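We use cookies to improve your visit. Accept | Settings

Kwame Kyei sorted parts by hand at Skorketti for years. Since April he has looked after the arm that took over the job, and he trains it on colored blocks. 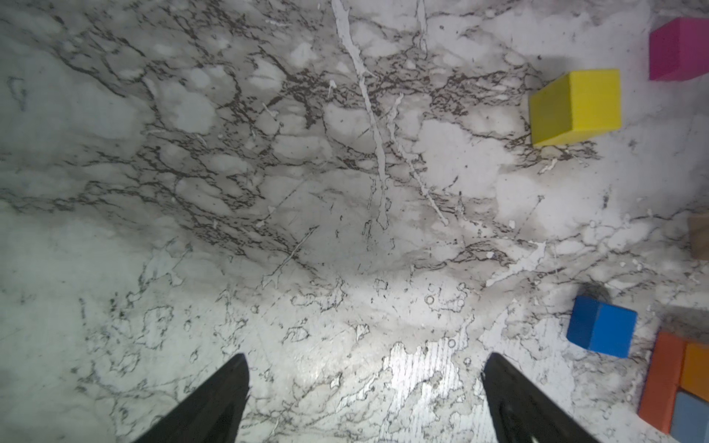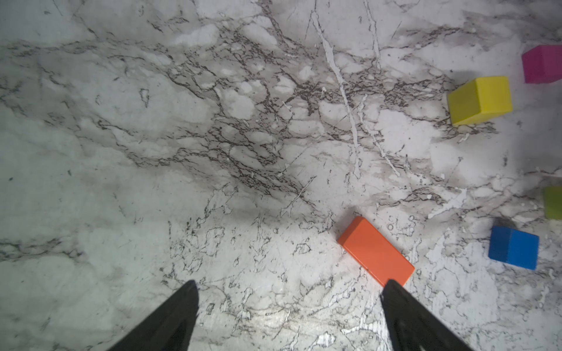
"My wrists are better," he says. "The day is longer, though. You wait more."

The old bench handled 1,555 pieces a shift. Kyei says the number doesn't mean much to him now — he watches for stops and writes them down. He misses the talking. "There used to be four of us at that table."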